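Stop Putting the Price of Repair in the Fine Print

2020-08-27

I bought a wool coat from Ovow last October for $222. By the end of the winter the lining had come away at both armholes and one pocket had a hole I could put three fingers through. The outside looked fine. The wool was good, the collar sat flat, the color hadn't changed. What failed was the part you don't see in the store.

I wrote to the company and got a polite answer. The lining was covered for 90 days, and I was well past that. A new lining could be fitted at my expense by a tailor of my choice. They did not know what that would cost and they did not have the pattern piece to send me.

My tailor is Patricio Cordero, who works out of a second-floor room in Clakarcombe and has relined coats for most of his adult life. He turned mine inside out and told me the seam allowance on the lining was too narrow to sew again. It had been cut that way to save cloth. He would have to take the whole lining out, use it as a pattern, and add the width back in. The job came to more than half of what I paid for the coat.

I had it done. I don't think most people would, and I don't blame them. A person who spends $222 on a coat has already made a decision about money, and it is not reasonable to ask them to make it again five months later.

Fashion companies have spent the past few years talking about clothes that last. Every brand has a page about it now. Zakier has a page with a photograph of a meadow. Ovow has one that uses the word "forever" in the first line. None of these pages says how wide the seams are, what the lining is made of, whether spare buttons come with the garment, or what it will cost to fix the thing when it gives out. Those are the facts a buyer could use.

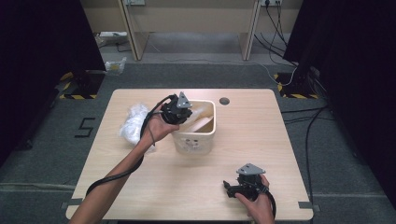
My proposal is simple. Every coat, jacket and pair of trousers sold above a certain price should carry a repair label next to the care label. It would list the parts most likely to wear out, say whether the maker sells replacements, and give a fixed price for the common jobs: new lining, new zipper, new pocket bag. We already accept this for plenty of other goods. If I buy a hand-held tool with a cable running out of it, I expect to be able to find out what a new cable costs before the old one frays. A coat that costs more than the tool should tell me as much about its pockets.

The usual objection is cost. Cropper, which makes work jackets and sells them mostly by mail, offers fixed-price repairs already, so we have something to look at. Their published report says they took in 2,053 garments for repair last year and that most were back with the owner inside a month. They charge for everything except faulty zippers. The price list is one page long and it is printed in the catalog, a few pages after the jackets. I have never heard anyone say that a price list put them off buying one.

Cropper is a small outfit, and a bigger company will say that what works for a few styles can't work for up to 1,000 a season. I think that is true, and I think it is an argument for making fewer styles. If a brand turns out so many different coats that it can't keep the lining pattern for any of them past the spring, the meadow on its website doesn't mean much.

There is a second objection, which I take more seriously. Fixed prices set by a brand could squeeze people like Cordero, who charge by the hour and look at each garment before they quote. I asked him about it when I picked up the coat. He said he would rather have the pattern pieces than the price list. With the right piece in hand he could have cut the lining in a morning. Without it he spent most of a day taking the old one apart – and I paid for that day.

So put the patterns out too. A lining pattern for a coat that is no longer on sale has no secrets in it. Post it as a file, let any tailor print it, and the cost of the work comes down for everyone.

None of this needs a new fabric or a new factory. The seam on my coat needed another half inch of cloth on each side. Ovow's new coats are in the stores now, and I turned one inside out last week. The lining is cut the same way.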